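Rules for working near a robot arm

A robot arm does not know you are there. It follows its program, so people must follow rules. At the Zetier workshop there are two main ones.

Rule 1: Keep hands out of the work area

The work area is everywhere the arm can reach. For the ball task, that includes the bin, the balls and the table near them.
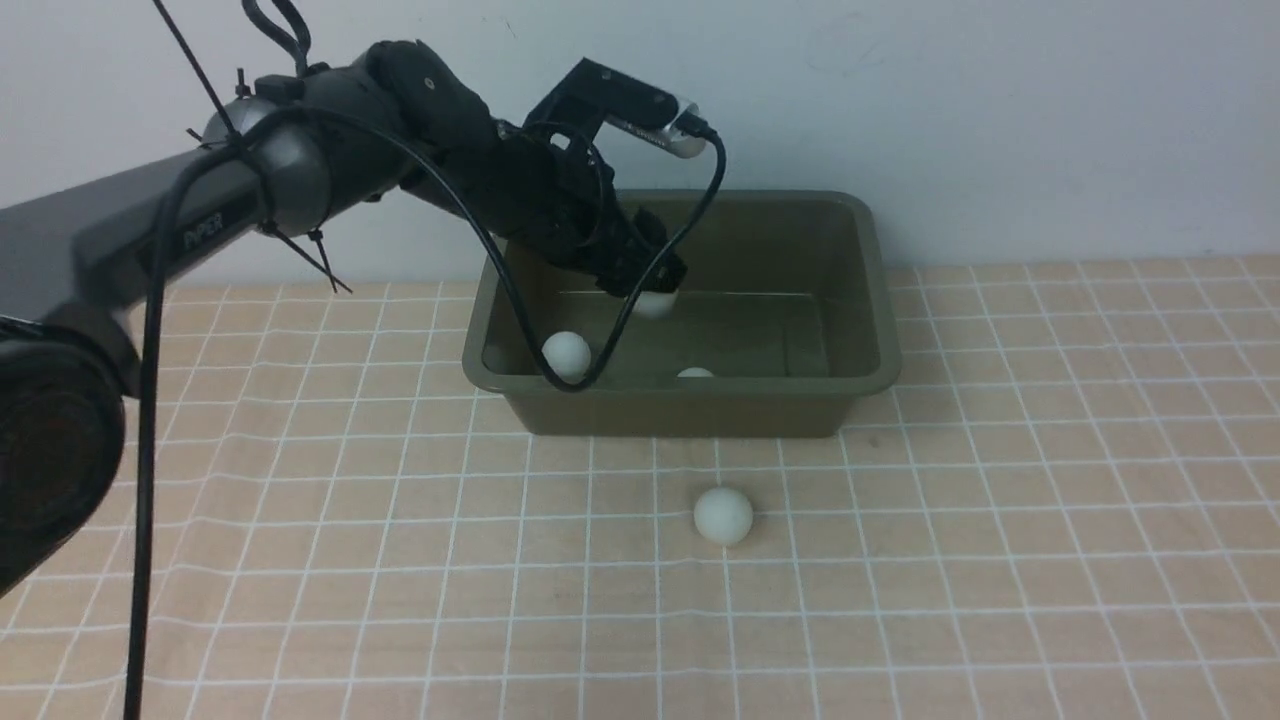
Rule 2: Know the stop button

Press it if anything looks wrong – even if you are not sure. Then tell an adult.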